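**Changes to food waste and kitchen water arrangements at Trilldale**

Residents of the Achterberg and Murent buildings will be aware that the drains serving the lower floors have blocked repeatedly since the spring. The Housing Office has now received the report of the drainage contractor, Fesent, and wishes to set out what will change as a result.

The report finds that the pipework itself is sound. The blockages were formed almost entirely of cooking fat, mixed with rice, coffee grounds and vegetable peelings. Fat poured away with hot water sets again once it reaches the colder pipe beneath the car park, and everything that follows it down collects there. Clearing the main run took three visits, at a total cost of £3799, which has been met from the maintenance reserve. Service charges for the current year will remain as previously notified.

From the first week of August, a food waste caddy will be supplied to each of the 240 flats. Caddies should be emptied into the brown bins beside the cycle store, which will be collected weekly. Paper liners may be used. Plastic bags, including those marked as compostable, cannot be accepted by the collection service and will be left behind with the bin.

Used cooking oil should be allowed to cool and poured into a bottle with a lid. A drum for full bottles will be placed at the Murent entrance. Small amounts of fat left in a pan may be wiped out with kitchen paper and the paper placed in the caddy.

Residents are also asked to fit a strainer over the plughole when washing up. Strainers in two sizes are available from the Housing Office free of charge during opening hours. Chemical drain cleaners should not be used – several of the joints in the older Achterberg pipework have rubber seals which these products can damage.

A slow sink should be reported before it stops draining altogether. Reports may be made by telephone or at the front desk, and should give the flat number and state whether the bathroom is also affected. Where two or more flats on the same stack report a problem, the contractor will be called the same day.

The water supply to Achterberg will be turned off for a short period while new access points are fitted to the pipes. Letters giving the hours for each floor will be delivered beforehand. Questions about the works may be addressed to Barrett Ruiz-Ortega at the Housing Office, extension 11. 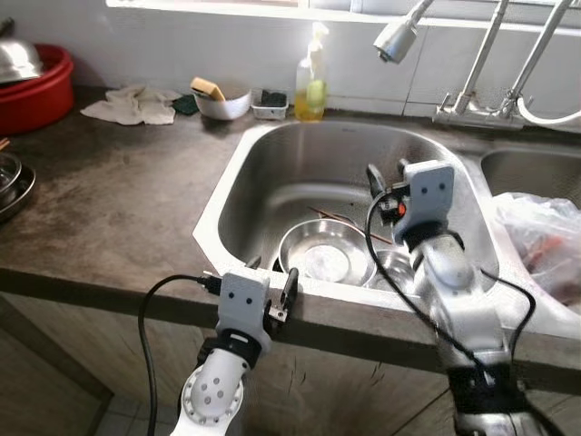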